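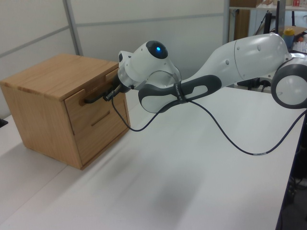
Small two-drawer oak-colored box: bar handle or grooved pull on the lower drawer?

Forum: Small Cabinets and Boxes
Started 03/06/2019

dovetail_dan8
Looking for opinions on hardware for a desktop cabinet. Light oak color, visible grain, two drawers stacked. The upper drawer has a dark horizontal bar mounted on the front. The lower one has a recessed groove cut into the wood and no hardware at all. I have to settle on one type for a second cabinet of the same size and I keep changing my mind.

It sits on a white table with nothing fixing it down. Contents will be pens, tape, and small spares. Expected use is a few openings a day.

kerfline
Bar handle. The pull point is in front of the drawer face, so you can get fingers behind it from above, below, or either end. A groove works from one direction only, and shallow ones are bad with dry hands.

One caution: on a narrow drawer, people grab the bar wherever they land on it. Pull near the right end and the drawer will rack if the side clearance is generous. Check the fit before blaming the handle.

plainsawn
Disagree. A bar on a box that size is out of proportion and sticks out past the front edge. Mine caught a sleeve in December and the whole cabinet came off the desk. Grooves can't snag anything.

kerfline
A cabinet that comes off the desk because of a sleeve is too light or has slick feet. That is a separate problem.

plainsawn
It is the same problem. Small cabinets are light. Put 200 grams of pens in the top drawer and the friction at the runners is close to the friction at the base. Anything that makes it easier to pull hard makes it easier to drag the box.

mx_shellac
Four thin rubber pads under the base will fix the dragging. I used the Sundham clear ones. They don't mark a white surface, at least not after a year on mine. Felt is the wrong choice here, as it lets the box slide.

On the original question, I would keep them mixed. The upper drawer gets used more, so give it the bar. Leave the lower one clean.

dovetail_dan8
Mixed was the starting point, but the person getting the second one wants both drawers the same. Is it practical to add a bar to a drawer front that already has a groove?

kerfline
Depends how deep the groove is and how much wood is left behind it. Measure before drilling. If the screws land in the groove you have very little to bite on. Mount the bar above it and the groove becomes decoration. I would make a new front.

rotarycut
Going the other way is easier. Remove the bar, plug the two holes with matching wood, route the groove. The plugs will show if the grain doesn't line up. On light oak they always show a little.

Also, what is the bar made of? If it is painted, the finish goes first at the spot where it gets gripped. The Zuvix bars I bought were through-colored and have held up. The Lukent ones chipped at the corners.

dovetail_dan8
No idea on the material. It came with the box and there is no mark on it.

plainsawn
For the record, I am not against handles in general. A small round knob in the center solves the racking and takes less space than a bar.

kerfline
A single knob can work loose and spin. A bar with two screws can't.

mx_shellac
Thread lock.

rotarycut
Before ordering anything, wax the runners. Paste wax on the sides and bottom edges, buff, repeat once. A drawer that moves freely needs very little pull and then most of this argument goes away. I did a Chou parts chest this way, 97 openings into a test with a luggage scale before I got bored, and the reading at the end matched the first one.

plainsawn
97 is not a wear test. Come back at 1,000.

rotarycut
Feel free to do the other 903.

dovetail_dan8
Ordered the pads and two bars, and I already have paste wax. The second cabinet gets new fronts without the groove. The first one stays as it is. I will post the screw spacing when the bars arrive.

kerfline
Drill from the face with a backing block clamped inside, or the oak will tear out on the exit side.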